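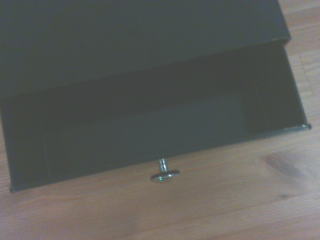 The question put to this blog most often is whether a machine can yet be trusted with ordinary chores. My position, as of March 22, 2025, is that it can be trusted with a few of them, under supervision, and that opening and closing a drawer is not yet among those few.

A drawer asks a good deal of an arm. The knob must be found, the grip must be firm, and the pull must follow the line of the runners. A person corrects for a sticking drawer without thinking about it. Maricel Tan, with whom I corresponded on the matter last June, considers force control the chief difficulty. I am inclined to place perception first, particularly where a dark drawer offers little contrast.

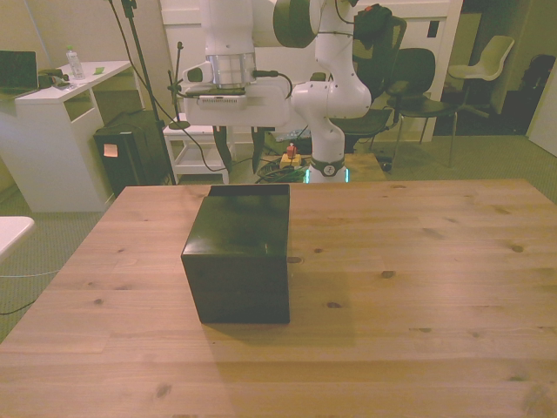
The second matter is the room itself. A factory cell is arranged for the machine, while a home or small workshop is arranged for people and changes daily. Benjie Maglaya kept a log of 600 attempts at simple chores and recorded 113 failures. Most of them occurred at the moment of contact. I regard that rate as respectable for research and unacceptable for a household – a person who dropped things so often would not be asked to put away the dishes.

Speed also deserves mention. A task that takes a person a few seconds may take an arm 30, and small errors in the approach add to that.
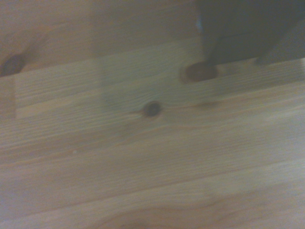 Gripper fingers close to the pine boards.

I shall return to the subject when Dindo Manalastas has completed his comparison of grippers. Readers with shop-floor experience are invited to write in, particularly on drawers and bins.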